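Looking after an oiled wooden dining table

I moved to Flistmont with one suitcase and a dining table that came later by truck. My aunt Teresa Patrício gave it to me, and she gave also her opinions on how to treat it. Since then I have oiled it every January, and in between I make small repairs. I write down what works for me. My English teacher was strict, but she did not teach furniture words, so excuse me if some tool has a different name where you live.

First you must know which finish you have

Oil, wax and lacquer need different care. Put a drop of water in a place where no one looks, for example under the edge, and wait ten minutes. On lacquer the drop stays round and wipes away clean. On oiled wood in good condition it also stays for a while, but then it leaves a slightly darker spot, which dries again. On wax you will often see a pale mark. If you are still not sure, rub the same hidden place with a cotton cloth and a little mineral spirits. Wax comes off on the cloth, a bit yellow and sticky.

All that follows is for oiled tables. If yours has lacquer, you need only a damp cloth and some luck.

Daily cleaning

Use a cloth which is damp, not wet, and wipe along the grain. Then dry with a second cloth. I keep two cloths on a hook beside the sink and wash them when they begin to smell like soup. A few drops of mild dish soap in a bowl of warm water are enough. I do not use the spray cleaners for kitchens, they take away the oil and the wood becomes gray after some months. Vinegar I avoid too, although my neighbor Orvokki Salminen cleans everything in her apartment with it, including the table, and hers looks good. Maybe it has a better finish than mine.
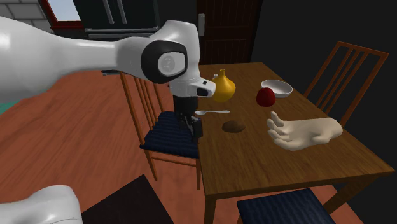 How often should an oiled table get new oil?
Once a year is enough for most tables, and twice if you have small children or if the sun comes on it all afternoon. When water no longer makes drops on the surface but goes in at once, do not wait longer.

White rings from cups

A white ring is moisture in the finish and it is usually easy. Lay a folded cotton cloth on the ring and go over it with a warm iron without steam, a few seconds only, then lift and look. Repeat until the ring is gone. If the iron is too hot you will make a second problem, so start with the lowest setting.

A black ring is another matter. It means that water has met iron, for example from the bottom of a flower pot or a can, and the stain is deep in the wood. I tried sanding one for a whole evening and it only became a lighter black ring in a small valley. Muchen Wan, who restores chairs on Skerkgate, told me to use oxalic acid, sold as wood bleach. It works, but wear gloves and glasses, open the window, never mix it with other cleaners and rinse well after. The spot becomes paler than the rest and it needs oil to come back near to the old color.

Dents

For a dent where the fibers are pressed but not broken, put one drop of water in it and let it stand five minutes. Lay a wet cloth on top and touch it with the tip of a hot iron. The steam lifts the fibers. Do not expect that it disappears completely – from a fork dent I usually get back the most part, and I am satisfied. When the place has dried overnight, sand it lightly and oil again.

The oiling

Choose a morning when you can eat somewhere else for two days. Take everything off, wash the table and let it dry until the next day. Then sand by hand with 180 paper, always along the grain, and finish with 240. Remove the dust with a vacuum cleaner and afterward with a barely damp cloth.

Pour a little oil and spread it thin. Everybody uses too much at the first time, me included. For my table, which seats four, about 80 milliliters is enough for one coat. I use the hard oil from Haberkorn, because the small hardware store has it and the can closes well. After fifteen minutes rub off all that has not gone in. This step is the important one, as the oil that stays on top becomes sticky and will keep every crumb. Let it dry overnight and do a second coat, thinner than the first.
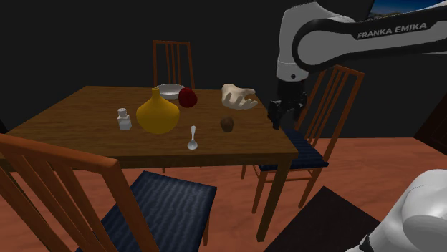 Do not forget the underside, at least every second year. If only the top takes oil, the two sides take up moisture differently and the boards can bend. I turn the table over on a blanket for this, and it needs a second person.

The rags with oil can catch fire by themselves when they lie in a pile. This is true and not only a story from the label. Put them in water in a metal can with a lid, and ask your town where to bring them.

Loose legs can wait until the second coat is hard. Then tighten the bolts a quarter turn, try if the table still moves, and tighten again if necessary.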